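Tovar sectional from Gisedari, reviewed after ten months
Posted by Karine Dufour

We bought the Tovar last November to replace a brown leather couch that had split along two seams. It came in the light fabric with one square beige throw pillow and one taupe. There are darker fabrics on the order page, but I wanted light.

Our living area and kitchen are one open space with a herringbone wood floor, so the back of whatever we put there matters as much as the front. The old couch stood high and blocked the room. The Tovar has a low back, and you can see straight over it when you are standing. 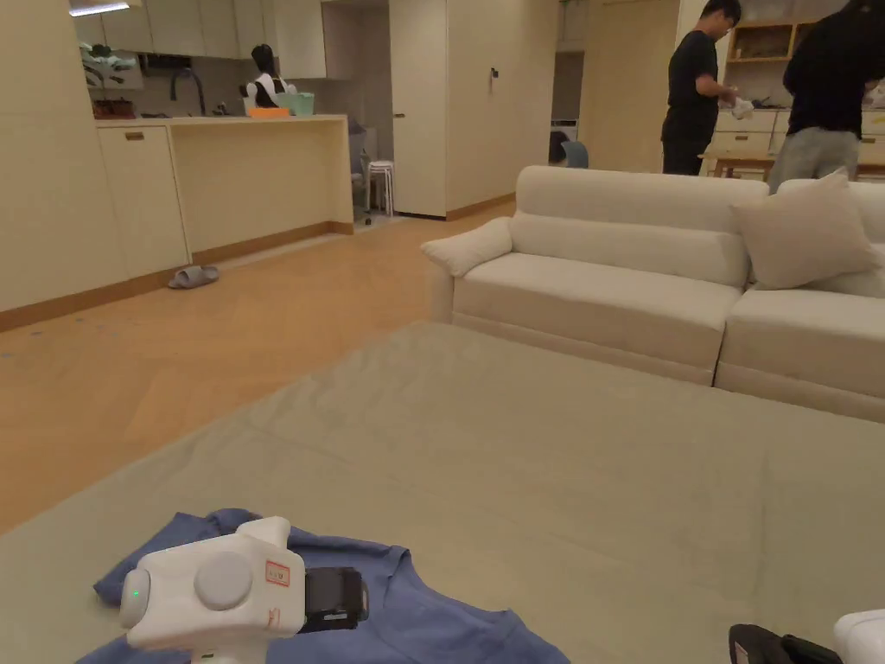 Delivery was by Trellham and took two visits. On the first one they had the wrong legs. The second went fine. The sections hook together with metal brackets underneath, and you need two people for that part. My brother-in-law Benedikt Holzer helped me and we were done before lunch. The instructions are all drawings and step 6 shows the bracket upside down, so look at the bracket itself before you tighten anything.

Put together it is 162 inches along the back. Measure your wall, and then measure your stairwell. The longest piece only just made the turn on our landing.

Comfort. The seat is 17 inches off the floor and fairly deep. I am 5'4" and like it. My father, Vernon Gagnon, is over six feet with a bad knee, and he uses a dining chair when he visits. If you need help getting up from a low seat, skip this one. The cushions were stiff for the first month and have softened since. They have not gone flat. The rounded arm is good for lying down with your head on it, better than the square arms on the Zadico we tried in the store.
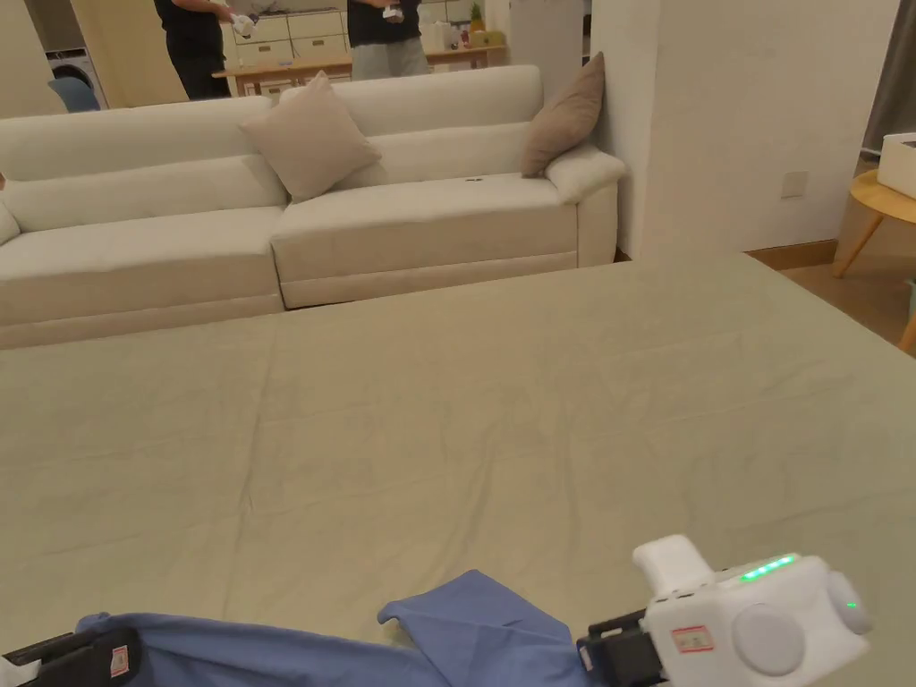 The low back does have a drawback. It stops below the shoulder blades on most adults, so for a long movie you will want a pillow behind you. The two that come with it are decent. The covers zip off and I wash them cold. The taupe one has pilled a little on one side, the beige one not at all.

Fabric. It is a smooth weave and does not grab lint the way I thought it would. Coffee came out with dish soap and water. Ballpoint pen did not, and there is a faint line on one seat cushion that I have turned to the underside. Blue jeans have left no color that I can find. Laundry gets piled on it often and nothing has snagged.
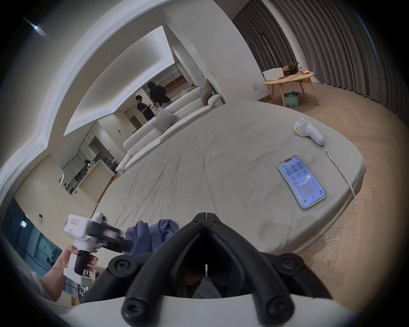

Things I would change. The gap between the sections opens up over time, and I push them back together every few weeks. Felt pads on the legs made this worse, so I took them off and used rubber cups, which hold better on wood. There is also no way to buy a single replacement seat cover. I wrote to Gisedari about the pen mark and a man named Brayden Sawatzky answered the next day. He was polite, but the covers are sold only as a full set.

Returns are 30 days from delivery and you pay the freight. We spent more than 1,000 dollars less than we would have on the Zadico in the same length, and I can put up with the gap for that.
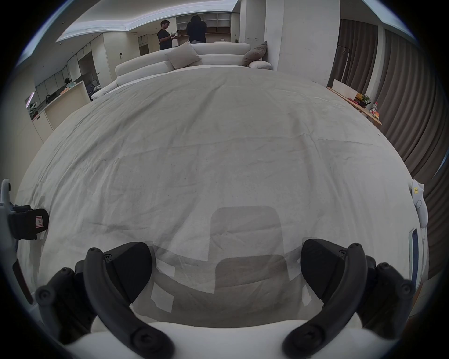
The beige pillow near the middle of the sofa, the gray-brown one toward the right end.

Rating: 4 out of 5. One point off for the gap and the covers.

Update, 28th September: the full cover set is back in stock in the light fabric. I have ordered one and will add a note on the fit when it gets here.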